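Frequently Asked Questions

I get a lot of the same emails, especially in May when everybody starts thinking about summer packages, so I've put the answers in one place. If yours isn't covered, write to me and I'll get to it in the evening after the dog's been out.

So what is it you sell?

Yarn, mostly! I dye wool and a little bit of cotton in my garage and mail it out. There's a sock weight called Rurudis, a chunky one called Tyagi, and a very soft sport weight called Skalska that I can never keep on the shelf. The shop itself is Preretti, and no, it doesn't mean anything. I liked how it looked on a label.

Is it just you?

Just me for the dyeing and the answering of emails. Callum Guthrie does my website and drives the big parcels to the post office when my back is acting up. If you get a reply that's one line long and very polite, that was Callum.

Why doesn't my skein look exactly like the one on the website?

Every pot comes out a little different, and your screen and mine won't agree either. I dye in small batches, so if you're making a sweater please buy all your skeins at once and tell me in the order notes that they need to match. I'll pull them from the same pot. If you already have one at home and need more of it, send me the little number on the back of the label and I'll have a look, but I can't promise anything. Alternating skeins every 2 rows hides a lot, by the way.

How much do I need for a pair of socks?

One skein of Rurudis does most adult feet. If you like a tall leg, or you're knitting for somebody with boats for feet (my brother, hi), get two.

And for a blanket?

Depends on the blanket. My own couch throw in Tyagi ate nearly 700 yards, and it only covers me from the knees down if I curl up. Look at your pattern first and then order a little over. You can send back anything you haven't wound.

Can I machine wash it?

Rurudis yes, cool and gentle, inside a mesh bag. Tyagi and Skalska no, please don't! They'll felt and you'll be sad. Wash them by hand in the sink, cool water, a drop of wool wash, squeeze and don't wring, and lay them flat on a towel.

The water turned pink. Did I ruin it?

No. Reds and deep blues let go of a little extra color the first time or two. Put a splash of white vinegar in the soak and keep it away from anything pale until the water stays clear.

How should I store yarn I'm not using yet?

Somewhere dry and dark, and clean before it goes in. Moths like wool that has been worn, so finished sweaters should be washed before they're put away for the summer. I use lidded bins for my own stash — too many of them — and give everything a good shake a couple of times a year. Cedar blocks smell lovely and I do have some, but I wouldn't count on them alone.

Plastic bags are fine as long as the yarn is completely dry when you close them. I leave a corner open on mine. 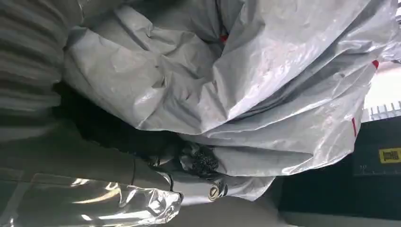 Silver-gray plastic, well crumpled.

What if I already have moths?

Oh, I'm sorry. Bag everything up tight and put it in the freezer for 3 days, take it out for a day, then back in for another 3. Vacuum the closet while you're waiting, corners and baseboards too, and empty the vacuum outside. It's a pain, but I've done it and I still have the sweater.

When will my order ship?

I pack in the mornings and the mail gets picked up at 2. In-stock yarn usually goes out within three working days. Custom colors take longer, and I'll email you a guess before I start.

Do you ship outside the US?

Canada only for now. I tried further afield for a while and the customs forms got the better of me.

Can I return it?

Yes, within 20 days, as long as it's still in the skein with the label on. Once it's been wound I can't resell it. Custom colors aren't returnable, but if there's something wrong with one (a knot every other yard, a big undyed patch you didn't ask for) send me a photo and we'll sort it out.

Do you teach dyeing?

Not at the moment. The garage fits me, two burners and a drying rack. I keep saying I'll write up how I do the speckles, and I will, probably once Skalska is back in stock.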